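Surface Materials for Interiors
Unit 2: Patterned Tops and Small-Object Display
Handout prepared by Nilmini Haque
Revised 2020-07-13

Read before the studio session. Bring your sample log and a soft pencil.

2.1 Scope

The unit covers tops with a figured pattern: natural stone, printed sheet, and cast material that imitates stone. Plain tops were covered in Unit 1 and are not repeated. For identification work, note that pattern alone does not establish material. A marble pattern can be quarried, printed or cast, and the log entry should read "marble pattern" until the edge, the underside and the weight have been checked.

2.2 Terms

Ground: the dominant color of the top, read at arm's length.
Vein: a linear marking that differs from the ground in color or value.
Swirl: a vein or group of veins that turns back on itself.
Eye: a closed or nearly closed swirl around a patch of different value.
Speckle: fine marking with no direction.
Band: a broad change in value with soft edges.

Each term is to be used in this sense only. "Grain" is reserved for wood.

2.3 Reading a figured top

Record the ground first, then the veins by color, from lightest to darkest. Record eyes last and mark them on the plan sketch. An eye with strong contrast draws attention ahead of anything placed near it, and it fixes where the visual center of the top falls, whatever the geometric center may be.

A gray ground with veins of white, charcoal and brownish gold is a mixed-temperature top. Cool objects tend to sit back on it; peach, pink and yellow-green come forward. Flowers and desk items in these colors, set near the table's edge, leave the eye clear. A second pattern next to the top – a wavy-line cloth, for instance – should differ from it in both scale and direction.
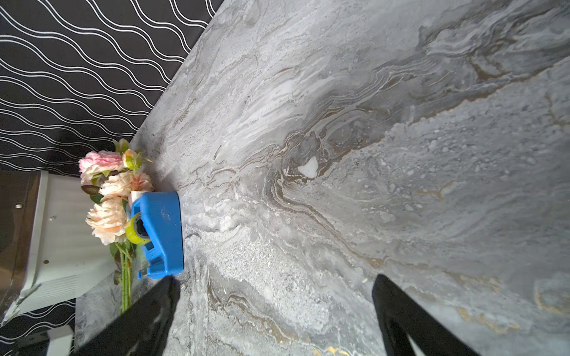
2.4 Placement procedure

1. Clear the top and wipe it with a damp cloth. Dry it.
2. Mark the eye on the plan sketch.
3. Place the tallest object first, no closer to the eye than 30 cm.
4. Place low objects next to the tall one. A tape dispenser or similar item can stand close to a bouquet without crowding it.
5. Stems may cross the edge of the top if the blooms are kept together.
6. View from standing and seated height. Record both.

2.5 Light

Take readings at 500 lux. Gold veining is weak under low light and is often logged as brown. If the value is doubtful, write "gold/brown" and repeat the reading – do not average the two.

2.6 Sample sets

The Ostura set holds gray grounds, the Bredano set holds white and cream. Sign sets out on the sheet and return them to the same drawer. The Khondokar set is held back for the February assessment.

2.7 For the log

Submit one plan sketch, one vein list in the order given in 2.3, and both viewing notes from step 6. Unlabeled sketches are returned unmarked.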